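Andard Open Day: A Review

Posted 8 Nov 2019

I review kitchen gadgets, mostly. Garlic presses, a salad spinner that tried to kill me, that sort of thing. So when Andard invited me to its open day to try the Iltix desktop arm, I assumed they had the wrong Tamer Nimri. They didn't. Somebody there had read my piece on the electric can opener and decided I was the average consumer. I have been called worse.

The open day was held on the second floor of a former carpet showroom, and the carpet had stayed on. Coffee was free and tasted like it. Baiba Hunt ran the demonstrations, and she did it well, which I say as a man who has watched a great many people demonstrate mandolines. She talked at normal speed, let the arm make its mistakes in front of us, and didn't once use the word "journey."

The Iltix is a small arm meant for schools, hobbyists and people with a spare room and an understanding spouse. The fingers are white plastic and the servo sits right out in the open with its screws showing. I liked that. My blender hides everything and when it dies, it dies a mystery. The price on the card was $1,424, and the card was small.

The job on the table was sorting. Colored wooden cubes go in a steel tray with a dark mat on the bottom, and the arm takes them out and puts them in bowls, red cubes to the bowl with the red rim, blue cubes to the bowl with the blue rim. My niece did this at two and got a sticker for it. The arm gets a software update.

First, the good. It is quiet, a good deal quieter than my dishwasher. It doesn't slam things down. Setup, as shown to us, took 7 minutes from box to first movement, and the cables were labeled by somebody who had clearly been burned by cables before. When Bartosz Walczak from the software side nudged the tray sideways, the arm hesitated, reconsidered and carried on, like a waiter who has been told the table moved.

Now the rest. It is slow. I don't mean "careful" slow, which was the word on the handout, I mean I finished a Danish and went back for another. It also has trouble when the cubes are bunched up. A cube by itself is no problem. Put two side by side and the finger has to find its way down between them, and you catch yourself leaning over the table and holding your breath – over a block.

The manual runs to 300 pages and has no index. I asked about this and was told there would be one in August, so I have put it in my calendar.

Would I buy it? For a classroom, maybe. The parts are easy to get at, the kids can see what moves what, and nothing about it looks like it would survive being treated as magic. For the home, no. I went in hoping it could put away forks, and the forks came up twice, both times from me. Four stars for the open day, three for the arm, one for the coffee. 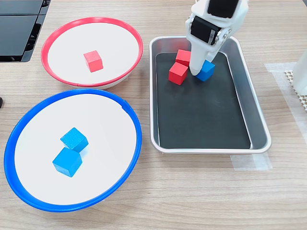
Ciarán Carroll: We bought one for the after-school club and I'd go a bit higher than three stars. The slowness bothered me for a week and then I stopped noticing, and the kids never minded it at all. You're right about the manual, though. We ended up printing the chapter on calibration and taping it to the wall. Did they say whether the spare fingers are sold separately yet? I emailed and got a very friendly answer to some other question.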